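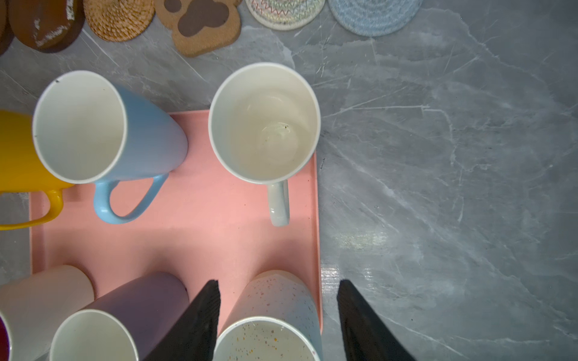
Week 5: Reading a Style Guide Without Falling Asleep

25 Nov 2020
By Myfanwy Wynne

Okay, so last week we got through commas and I promised you something lighter. This is lighter, sort of! We're going to look at how books about grammar and usage get written, who they think they're talking to, and why some of them get read for fun while others hold up a monitor.

Start with the reader. Open any usage guide and look at the very first rule. Is it telling you off? Is it telling you a story? I have a soft spot for the ones that do a bit of both (my mother kept one by the phone and read bits of it to whoever called). The scolding kind tends to be organized by mistake, A to Z. The friendly kind wanders - a chapter might begin with hyphens and end up at a shop sign.

Terms for today:

Prescriptive: tells you what you should write.
Descriptive: tells you what people do write.
House style: what one publisher or paper has decided, and you follow it if you want to get paid.

Most guides you'll meet mix the first two, even when the introduction swears otherwise. Look for words like "careful writers" or "many readers feel." Those are rules wearing a cardigan.

Now, examples. A good guide lives or dies on its sample sentences, and I could talk about this for the whole class. If all the samples are about John and his ball, I'm gone by page 11. Make yours odd enough to remember, but short enough that the point isn't buried. Try this one:

The baker's daughters opened the shop early.
The bakers' daughters opened the shop early.

One baker or several? You knew right away, and I didn't have to explain the apostrophe at all. That's the kind of thing I want from you.

For next time: pick one punctuation mark and write an entry on it, 200 words, for a reader who is smart and a bit impatient. Include at least two sample sentences of your own. Please don't all pick the semicolon - last year I read about 30 of them in one weekend and I still flinch. Bring a printed copy, we'll be swapping and scribbling.

Recent handouts
Week 4: Commas, Part Two
Week 3: Commas, Part One
Week 2: What an Editor Does All Day
Week 1: Welcome and Reading List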